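Eleni Radonjić has been performing her solo play "The Jedach Road" since May, and she is still changing the ending.

"I had one where she gets on the bus and one where she doesn't," she said. "We did the bus for the first week. People clapped, but they clapped like they were being polite. So I took the bus out."

The play runs 75 minutes without an intermission and follows a woman clearing out her late aunt's house in the town of Jedach over a single weekend. Radonjić plays the woman, the aunt, two neighbors and a man from the county who has come to read the meter. She wrote it over two winters while working mornings in the box office at the Harkora, the theater where it is now playing.

She did not set out to write for herself. The first draft had a cast of four and was turned down by every company she sent it to.

"One of them wrote back and said they liked the aunt," she said. "That was the whole note. I read it again and the aunt was the only one who talked like a person. I started reading the other parts out loud in her kitchen, so to speak, and after a while I didn't want to give them away."

The Harkora's main room seats 211. Radonjić asked for the smaller upstairs space, which holds 100, and got it for 3 weekends. When those sold out she was offered the main room and said no.

"There's a part where I fold a tablecloth and I don't say anything for a long time," she said. "Upstairs you can hear the cloth. Downstairs you'd be watching somebody do laundry."

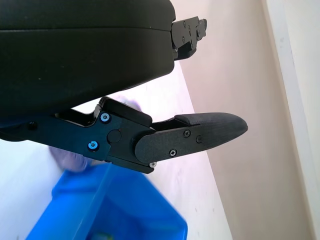

*Black plates and a pivot joint, seen close up.*

Radonjić grew up in Lerkico, where her mother taught piano and her father drove a delivery route. There was no theater in town. Her first time on a stage was a school pageant in the gym, and she remembers mostly that the curtain was too short and everyone's shoes showed.

"I looked at the shoes the whole time," she said. "I still do that. If I go see something and the shoes are wrong, I have a hard time."

For "The Jedach Road" she wears one pair of brown lace-ups for all five characters. She tried changing shoes in rehearsal and dropped the idea after two days - it took too long, and she kept losing her place in the script.

She worked without a director until March, when she asked Leinonen, a friend from her acting classes, to come sit in the back row and take notes. Leinonen filled most of a legal pad the first night. Radonjić kept about half of the suggestions, including moving the meter reader's visit from the end of the play to the middle.

"He used to be a joke," she said. "He came in, said his funny thing and left. Now he has to stand there while she cries, and he doesn't know where to put his clipboard. It's the same lines. I hardly touched them."

The whole production cost $700, most of it for the table, the chairs and a used rug. The lights belong to the house. She sewed the apron herself.

Asked about touring, Radonjić said she has had two invitations and has answered one of them. She would like to take the play to Lerkico, but the only room there big enough is the same school gym.

"I'd do it," she said. "I'd have to bring my own curtain."

"The Jedach Road" continues upstairs at the Harkora on Fridays and Saturdays at 7:30 p.m., with a Sunday matinee at 2. Tickets are sold at the box office and at the door if any are left. Late seating is not possible once the play has started.

Posted 22/06/2022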